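Open day at Zarketau Rafting, 31 Aug 2019

The open day started at ten, which for river people means twenty past. I had driven 17 miles up a valley with one lane and a great many sheep to see how a rafting company spends the end of its season. Zarketau runs half-day and full-day floats on the Jastska from May onwards, and once a year it lets the public poke about in the boat shed for nothing.

The shed is the best part. The rafts hang from the roof like sides of beef, each with its name painted on the bow. The oldest, Bona, has been patched so often that I doubt much of the original boat is left. We were shown how a patch goes on (clean, glue, wait, glue again, wait longer) and a child asked what happens if you don't wait. The guide pointed at Bona.

Then came the wetsuits. The company owns 343 of them and I believe I smelled each one. They are rinsed after every trip and hung in a room with a fan the size of a cartwheel, and the fan does what it can.

Indoors there was a talk on river food, as the full-day trip includes lunch on a gravel bank. I learned that soft fruit travels badly in a dry bag and that people will forgive a cold river long before they forgive a warm sandwich.

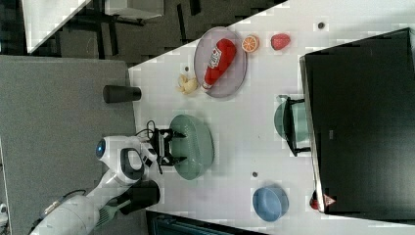 Ketchup, half an orange, a strawberry and a banana.

After that we were put in a boat. The open day float is the short one, from the shed down to the Semeniuk landing, and costs nothing if you sign a form. I signed the form. It mentions rocks more than I would have liked.

The water was low and mostly polite. There is one proper rapid, where the Jastska drops between two boulders and turns left without warning anybody. Our raft took it backwards. The guide called this a technique, and I have decided to believe him -- he was the one holding the oars.

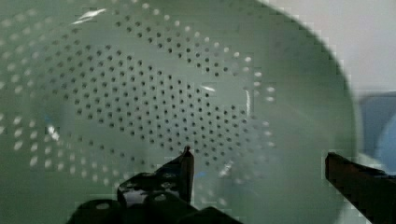
The pale green colander.

At Semeniuk a minibus collects you for the ride back. It seats fewer people than the rafts do, so allow for a wait and bring something dry to wait in. The toilets at the landing are up a flight of steps that feels longer in wet boots.

Parking at the shed is free but fills early, and the overflow field slopes towards the river. The full-day float takes up to 17 people and needs booking ahead. I have put my name down for next May, facing forwards if possible.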